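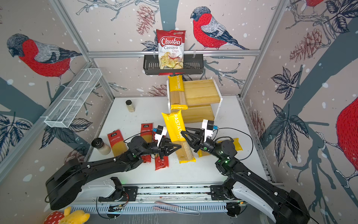 The Dry Goods Shelf, Revisited
Small baskets, short shelves and the joy of knowing where the spaghetti is

There is a particular pleasure in opening up a corner of the kitchen, taking everything out of it and starting over. I did it on a Wednesday evening with the radio on, and by bedtime I was telling anyone who would listen about baskets.

I came to it through the pasta. Long spaghetti is the awkward guest of every dry goods collection. Lay the packages flat and they slide under things and disappear. Stack them and the bottom one stays there until you move house. But stand them up, leaning against the side of a small shelf, and suddenly you can see what you have! A yellow package like the PASTATIME ones is bright enough to spot from across the room, and the clear lower part lets you see the strands without picking it up. I keep 3 packages now, never more, and when the last one is opened it goes on the shopping list.

Noodles come next. I love the red packages with the little windows, partly for the noodles and partly because they look so cheerful lined up. Mine used to live in a heap. These days they go on the lower tier, windows facing out, with the flattest kind at the back. Two tiers is plenty for a household our size. I looked at a taller unit in a shop in Prevanbridge and I'm glad I walked away, as the top would have filled up with cake tins by August.

The wall is where it gets exciting. A metal bar and a hanging wire basket will hold all the light, puffy, crushable things that get flattened anywhere else. Chips belong up there. A bag of cassava chips (try the chili kind if you haven't, they are wonderful with a squeeze of lime) weighs next to nothing and takes up as much room as four cans of beans. In a basket it sits upright with the front showing, and you can lift it out with one hand while the other stirs the pot. A second basket on the side wall is worth having too. Leave it empty for a week and see what the kitchen wants to put in it. Ours filled with garlic and tea bags.

Then there are the spice jars, and I will admit to strong feelings. Pale ground spices all look alike. Ginger, white pepper, garlic powder, that lovely blend from the market at Gurer with no name on it: line them up in black-lidded jars and I defy you to tell them apart without sniffing. Label the lid as well as the side. Keep the big jars low and the small ones in front, and stand them back up when you're done, or they roll.

I would also put in a word for wallpaper. Storage corners get painted white out of habit, and a patterned paper makes the whole thing feel like a place someone chose. Bullfinches and pine cones on a soft pinkish gray, with snow dots drifting between bare branches, will look good behind red and yellow packages in any month of the year. Offcuts are often enough. Bajpai, the paper shop on my way home, sells roll ends out of a bin by the door, and I paid less for mine than for a good jar of olives.

Set aside an evening. Empty everything onto the table first, all of it, and enjoy the mess for a while. I found 7 open bags of rice.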